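4. Setting up the room phones

Read this section before you plug anything in. The quick-start card that ships with the Dalar phone system says a room takes two minutes. Allow nine for the first few, and longer if the wall jacks are old.

4.1 Before you start

You need the room list, one tested phone, a spare line cord and access to the Dalar switch cabinet. The card also tells you to install the Entili desktop helper. You can skip it. All it does is repeat the menus you already have on the switch, in smaller type.

1. Print the room list from the switch. Do not trust the list from the front desk system until you have compared the two.
2. Mark any room that has been renumbered. The switch does not pick up new numbers by itself, whatever the sales sheet says about automatic matching.
3. Plug the tested phone into the jack and listen for a dial tone. If there is none, try the spare cord before you blame the switch.

Caution: Do not plug a room phone into a data jack. The plugs look alike and some will go in.

4.2 Placing and connecting the phone

1. Set the phone where a person lying in bed can reach the handset.
2. Run the line cord behind the furniture, away from drawer runners and bed legs.
3. Push the line cord in until it clicks. Tug it gently. A cord that seems to be in and isn't causes more service calls than any fault in the switch.
4. Check that the coiled cord is seated at both ends, handset and base.

Note: The phone has a "smart volume" setting that claims to adjust itself to room noise. We left it on in one wing for most of February and could not hear any difference. Set the volume by hand, in the middle of the range. 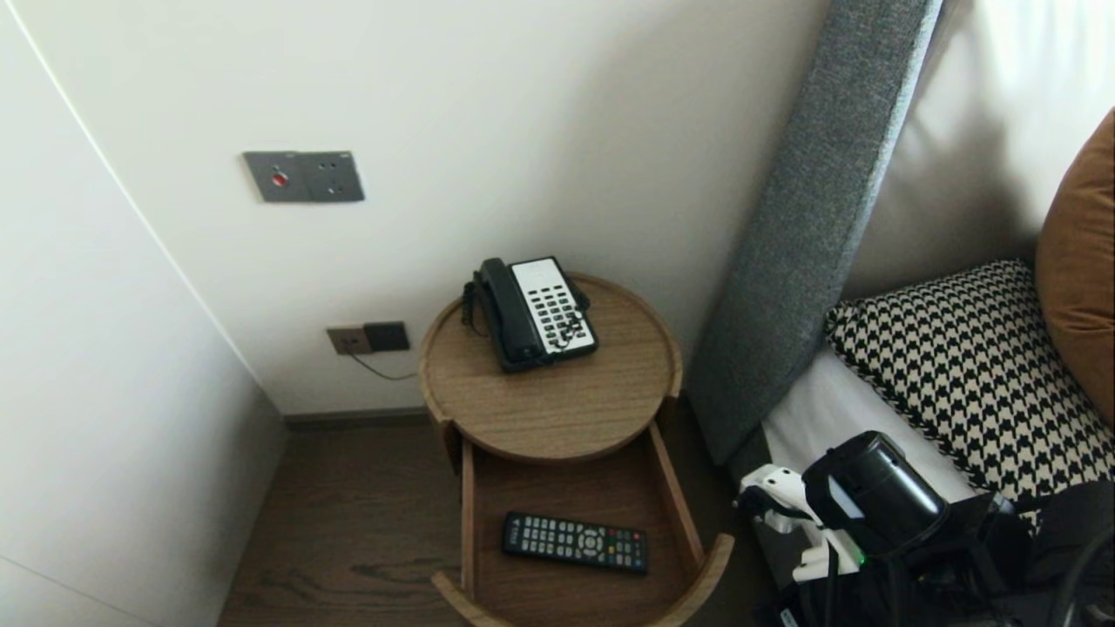
4.3 Giving the phone its extension

1. Lift the handset and dial the setup code printed inside the cabinet door.
2. Wait for the double beep. A single beep means the switch is busy, so hang up and start over.
3. Key in the room number, then press the pound key.
4. Hang up. Wait 20 seconds.
5. Call the room from another extension. The person at the other end should see the room number on the display. If they see a line of zeros, repeat from step 1.

The manual for the older model says the extension is kept through a power cut. Ours were not always kept. Write the extension on the label under the phone, and test a few rooms after any outage.

4.4 Emergency calls

Test this in every room. Do not sample. Arrange the time with your local emergency center first, using its non-emergency number.

1. Dial the emergency number directly, with no prefix.
2. Tell the operator it is a planned test and ask them to read back the address and room number.
3. Record what they read back, word for word.

Caution: A green light on the switch panel shows that the outside line is up. It does not show that the right room number is being sent.

4.5 Wake-up calls

The switch can hold 200 wake-up calls. It will not place them all at the same minute – it sends them in batches of 40, so a guest in a later batch gets a late call. If a large group wants 6 a.m., spread the calls out by hand and tell the group leader.

Questions about this section go to Nelu Vasiliu. Changes to the room list go to Annatjie Mokgethi, in writing.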